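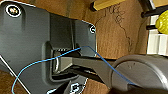

Ircombe Shared Workshop, Teaching-by-Hand Group

Notebook, Fri 10 April

Long day at the bench, a good one on the whole, and I want to get it down before I go home and forget half of it. The Rolland arm is back on its table with the wrist camera on, and I spent the morning driving it by remote control through the pick-and-place task and the afternoon moving it by hand. Same task both ways, so that we can finally compare the two instead of arguing about them over lunch (which I have enjoyed, I admit).

First, the wire. The blue one runs right across the gripper plate, over the slot and down across the finger, and in the wrist view it is the strongest colour there apart from the yellow bumpy thing, a toy or ball perhaps, at the back. It has plenty of slack. I like slack, but I would like it more if it stayed in one place from one run to the next, and my worry is that the learner will decide the wire means something. Please don't tape it over the slot, where the finger has to travel! A loop tied back along the side of the plate is what I have in mind, and I'll try it first thing next time with the power off.

The remote control session went better than I expected. We planned on 50 demonstrations and I kept 25, with the rest thrown out for the usual sins: me pausing to think, me coming in too high and dropping straight down, me bumping the thing I was supposed to be picking up. The pausing is the worst of them. When I stop to think, the recording just shows an arm sitting still, and back in February we had a model that learned to sit still beautifully. I have started saying the next move out loud before I touch the controls, which makes me sound a bit dotty but does cut the dithering down.

Moving it by hand is so much pleasanter. You take hold above the wrist, you lean it where you want it, and the path comes out smooth and sensible without any fuss. The trouble is the old one, that my hand and sleeve wander into the side camera, and the robot will never have my sleeve to look at when it works alone. The wrist camera is kinder about this as long as I keep my grip high. I'd suggest we all hold it the same way, one hand above the wrist joint and the other on the forearm, and keep our fingers well away from the slot.

Approach angle still matters more than I gave it credit for. With the finger down by the big dark gray cylinder, the camera loses sight of the tip entirely, and whatever happens after that is guesswork for me as well as for the model. I tried coming in a little from the side for the last few runs and it felt better, though I haven't watched them back yet.

Notes for whoever is on next:

The hand-guided runs are in the Drurnavton folder, remote ones in Trudadine. Keep them apart until we have trained on each separately.

Longest remote run kept is 1575 steps. One of the discarded ones went to 3225, and that was me getting lost.

Leave the wood top and its pencil marks as they are for now. I'd sooner have the same background all the way through this set and change it on purpose later.

The left pedal squeaks again. Oil is in the drawer under the vise.

Still to do: tie back the wire, watch the side-approach runs, and record a fresh batch by remote with the shorter pauses.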